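# Savings circle for teenage girls: who should hold the money?

**Koltthorpe**

Hi everyone, long post, so grab a cuppa. I help run an after-school group for girls aged 13 to 17, and since last July we've had a little savings circle going alongside the sewing and cooking sessions. Each girl puts in what she can every fortnight and it gets written in her own passbook. We've got 16 regulars now and the tin has reached $1007, and I'm starting to lose sleep over it!
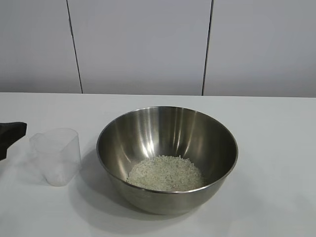 The bank in town says anyone under 18 needs a parent on the account. For a few of our girls that would defeat the purpose, as the money has a way of getting borrowed at home and never coming back. I don't want to go behind anybody's parents either, mind you. Has anyone found an arrangement where the girls keep some real say over their own savings? And should we be letting them lend to each other yet? Two of them want to buy fabric and sell scrunchies at the market, and I'd love to say yes.

---

**Davura**

Good on you for getting it this far. Please get the cash out of the tin before you do anything else. We had more than 30 girls in ours and opened an account in the organization's name, with two adult signatures needed for any withdrawal. The girls elected a record keeper and she read every balance out loud at every meeting, which sounds tedious, but they loved it and they caught our mistakes (mine, mostly).

Ask your bank if they'll do a sub-account, so the savings never get mixed up with your program money. Ours wouldn't at first, and then a different person at the same branch said it was no trouble at all, so do ask twice. You'll also want a one-page agreement saying the money belongs to the girls, in what shares, and what happens if somebody moves away or the group closes. We wrote ours with them over a couple of afternoons and a lot of biscuits.

As for the parents, we invited them to one meeting early on and explained the rules together. A couple of mums ended up asking if they could start their own circle! If you've got a girl you're worried about at home, though, talk that one through with whoever handles safeguarding for you before you invite anybody.

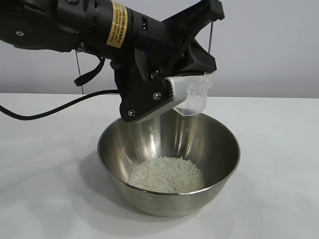 *Rice in the mixing bowl.*

---

**Lim**

just use an app, there's heaps of them

---

**Handerix**

I'd go gently on the lending. We let ours borrow in the first year and a friendship or two suffered for it, poor loves. What worked better was a small grant pot, kept separate from the savings, that a girl could apply to with a costed plan. Your scrunchie pair could write down what the fabric costs, how many they'd get out of a metre and what people at the market will pay. Even if the answer turns out to be "not enough", they've learned it with someone else's fifteen dollars.

On the app idea, do check the age rules first, and whether all your girls have a phone of their own. Several of ours shared with a brother.

Happy to send you our agreement if you message me. It's a bit wordy, like me, but you can cut it down.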